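4. The Open Bin and Its Table

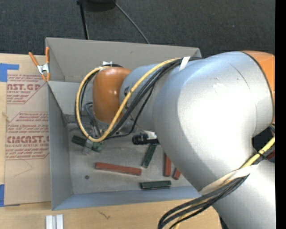

According to Nandi Naidoo, a bin study that reports only what went into the bin has left out half of the work, and the table, the floor and the way the bin is filled should be written up with the same care as the items. In her view most of the disagreement between earlier reports on mixed bins comes from fill procedures that were never described. We agree with the second point in full and with the first in part, and this section is longer than it would otherwise have been as a result.

Figure 4. Gray rectangular open bin on the light wooden tabletop, during the Gotunance sessions. The dark charcoal carpet is visible behind the bin.

4.1 Bin and surface

All sessions used a gray rectangular bin with an open top. We considered closed totes with hinged lids, which are common in stockrooms, but the lid adds a step that has little to do with finding and removing an item. The bin rested directly on the tabletop. In the first pilot at Ouali we had placed a rubber mat under it, and the mat kept the bin in place so well that pushing an item against a wall had no cost. On bare wood the bin can shift, and we wanted that cost kept in. Whenever it had moved between picks it was returned to its starting position before the next pick began.

The color of the bin was left as supplied. Gray items are harder to tell from a gray floor than bright ones, and the item set included both kinds. We did not line the bin with paper or foam. A liner bunches up under flat objects and gives them an edge to be lifted by, and flat objects were the ones we most wanted to learn about.

The room was carpeted. This matters for two reasons. Items that fell from the table landed quietly and usually did not roll, so they could be put back without a search. The carpet also gave a dark background beyond the table, against which the light wood and the bin were easy to make out. A second room at Gidden had a pale hard floor, and the notes from that room mention several times that a dropped item went under the furniture. We do not use the Gidden sessions in the results.

4.2 Items and filling

The item pool was Jolano, a collection of small household goods that we put together for this study. It contains boxed goods, soft packets, bottles, brushes, folded cloths and a number of flat objects such as cards and thin books. For each fill, 30 items were drawn from the pool. Items were drawn without regard to size, so some fills came out heavy with packets and others with boxes. We did not correct for this. A real returns bin is also uneven from one day to the next.

Filling was done by pouring. The items were first collected in a carton, the carton was shaken twice, and its contents were tipped into the bin from just above the rim. Anything left standing above the rim was laid flat by hand. Placing items one at a time gave neat layers in the pilot, with the large boxes at the bottom and the packets on top, and the work was then much easier than it should have been. Pouring leaves cloths draped over boxes and cards wedged upright along the walls.

One exception should be noted. Glass bottles in the Jolano pool were replaced with plastic ones of similar shape after a bottle broke during a pilot pour. The labels were moved over where they would come off cleanly.

4.3 Procedure

A pick began with the name of one item in the bin. The pick counted as complete when that item, and no other, had been taken out and set down on the table next to the bin. Moving other items inside the bin was allowed and was not penalized. Taking a second item out by accident ended the pick, even if the named item came out with it. This happened mostly with cloths, which carry things along in their folds.

After each pick the item was returned by dropping it onto the middle of the pile. The fill therefore changed gradually over a session, with recently named items nearer the top. To keep this from building up, no item was named twice within the same fill.

4.4 Outcomes

We recorded 300 picks, of which 229 were complete. The incomplete ones were not spread evenly over the item types. Boxed goods and bottles gave little trouble wherever they lay. Soft packets were slower when partly buried, as they had to be uncovered almost entirely before they would come free. Flat objects lying against the bottom were the worst case, and a card flat on the floor of the bin under other goods was seldom recovered at all.

Position mattered as well. Items in the corners took longer than the same items in the middle of the bin. The walls helped in one situation only: a thin book leaning against a wall stood up far enough to be taken by its top edge. When the same book had slid down flat, that advantage was gone.

Bin movement on the wooden surface was small in most picks. The larger shifts came when items were pushed toward a short wall. We noted these but did not measure the distance, and a later version of the setup should have a scale marked on the tabletop for this purpose. The fill sheets and the Jolano item list are given in the appendix.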